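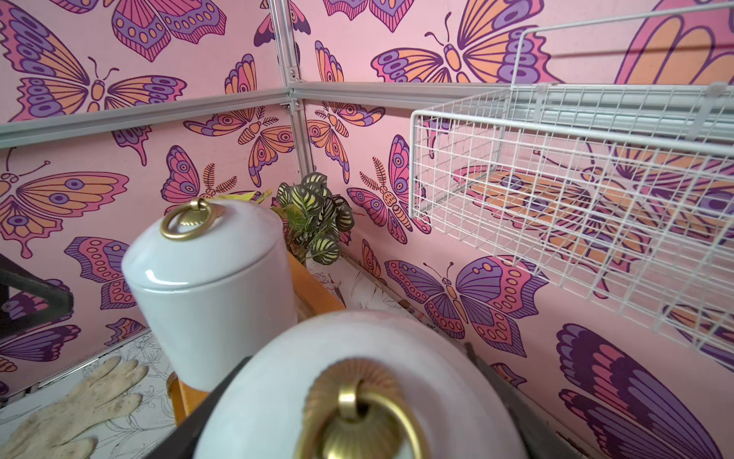

White ceramic lid and jar, brass ring pulls, wooden tray.

The Butterfly Corner: a gallery, with reservations
Words by Revathi Nair

I have been writing up small rooms for Meltdale readers long enough to distrust the phrase "statement wallpaper." In my experience the statement is usually made in the first month and regretted for the next four years, or until somebody finds a steamer. So when Jyoti Singhal asked me to look at a corner done up in pink with butterflies all over it, I said yes mainly because I wanted to complain.

The corner belongs to a set of display nooks she has put together for people who want to see storage pieces in use before they buy any. There are 8 of them on the list, and this is number 4. Jyoti calls the look Kashyap, after the street where she grew up. I asked if the name told a shopper anything. She said no, but neither does "Coastal Calm," and I had to give her that one.

On the jars

I started with the ceramics, as they are what people pick up first. The white is a good white, glossy without looking like a bathroom fixture, and the two lids belong together. What I'm less sure of is the brass. A ring pull on a ribbed backplate is drawer hardware as far as I'm concerned, and putting it on top of a jar strikes me as dressing up. Jyoti says a ring is easier to grab than a knob. Maybe. I'd like to hear that from somebody with flour on their hands.

They do look like a pair, I'll say that for them, and the honey color of the tray is kind to the brass. Put the same jars on a gray counter and I suspect half the charm would go. That's my usual gripe with displays like this: you take home the jar, and the tray and the wall stay behind. If you're tempted, look at the jar by itself for a minute with your hand up to block the pink.

The leafy plant in the back corner, with its striped dark and pale green leaves, is the kind of thing stylists reach for when a shelf looks too tidy. It works. I resent slightly that it works. I also think it does more for the jars than the brass does, and you could get the same lift from any low plant with a bit of pattern in the leaf.

On the wallpaper

The pattern is sold under the name Istuno, and Jyoti had seen 19 other samples before she settled on it. I asked what the runner-up was. Plain sage green, she said, and I spent the rest of the visit thinking about plain sage green.

My objection to busy paper is practical. You put one thing in front of it and the eye can't decide where to go. Pale pieces survive it. The jars do fine. I'd be very careful with anything floral, and I would not hang a picture on it under any circumstances. The pink doesn't bother me as much as I expected, possibly because there is so much purple in it that it never gets sugary.

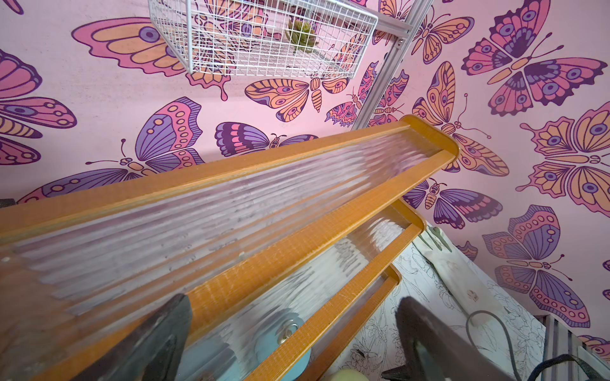
Wire storage is where I expected to lose patience. I have owned a lot of it, and what I remember is small things falling through and dust collecting on every rod. Jyoti wanted something up high that wouldn't block the paper, and told me a solid box would have been "a waste of a wall." Fair enough: the white mesh basket lets plenty of pattern through, and the small succulent inside it can be seen from underneath, rosette and all. I still wouldn't keep anything in there that I needed to find in a hurry. I'd also want to know how much weight it takes, and the Skostik leaflet she handed me had item number 1547 printed on it and not a word on that subject.

The panel I liked more than I meant to. Fluted and clear in a wooden frame, it's an old office-door idea, and I have seen it done badly in a dozen kitchens. Against a pattern this loud a ribbed surface at least gives you somewhere calm to look. Whether it stays calm once it has fingerprints on it is another matter, and ribs are a nuisance to wipe.

Would I do it at home? The jars, perhaps, after a week of thinking about the price. The tray, yes. The basket, no, though my sister would. As for the butterflies, Jyoti has offered me a leftover piece of the paper to line a drawer with, and I've told her I'll consider the inside of a closet.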